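Progress report to Zübeyde Yüksel, equipment fund
Kollari project, second period
28/05/2024

Hi Zübeyde,

You asked me to keep this one short and mostly about the money, so I'll try! The quick version is that we still haven't bought an arm, we're glad we waited, and we have a much better idea of what to spend your grant on than we did in the winter.

When I last wrote, we had two quotes in hand and I was itching to sign one of them. Yasmine Hamdy talked me down. Her point was that we'd picked the arm from a spec sheet and the table from a furniture catalog, and we had never put the two together, even on a screen. So we've spent this period building living room layouts in simulation and running the pick-and-place jobs there first (boxes, mostly, next to the kind of big awkward things people really have at home). 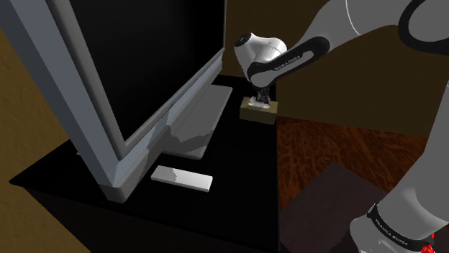

Flandwood Home Robotics Group

The television layout has been the most useful one for planning. With a Franka Emika arm holding a small box near the back corner of the TV table, you get a real feel for how much room the wrist and forearm want, and how little of it a big screen leaves them. We had budgeted for a mount on the table itself. I've now moved that money over to a separate pedestal, and I'd like your okay on the switch before we order anything.

So far we've set up 17 layouts and I've been through all of them with Yasmine. In 5 of them the arm can't get to the drop spot without going over the top of something, and those are the ones I keep going back to. A longer arm would fix a couple, but it would also blow the budget, and moving the base fixes nearly as many for the price of some bolts and an afternoon.

Now the spending. We've used $968 this period, all of it on computer time and one replacement graphics card fan (it was screaming, you could hear it down the hall). The arm line hasn't been touched. Sqalli sent a revised quote for the pedestal at $600 with delivery, and Zellness wants more than that for something I like less, so I'd go with Sqalli unless you have a reason not to.

A few things I'm less happy about. The fingers are still a question mark. The standard ones look fine for short, squat boxes, but a remote control lying flat on a table is another story, and I haven't put any money aside for a second set. I should have. I'd like to shift a little out of the travel line, which we've barely used, and I'll send you a proper figure once I've talked to the supplier. The training course is also still unpriced, and that one's on me; I keep forgetting to call them back.

I also went back and forth on whether to lease for a year. Yasmine was for it, I was against it, and after we put both versions in the spreadsheet I'm a lot less against it than I was. The lease comes with service, which our purchase plan doesn't cover at all. I've attached both tabs so you can poke at them yourself.

What I need from you is a yes or no on the pedestal, and your gut feeling on leasing. If I get those soon, we can place the order in July and have the floor space cleared before anything shows up. Yasmine will keep adding layouts in the meantime, starting with a narrower table.

Call me if the spreadsheet makes no sense. The yellow cells are guesses.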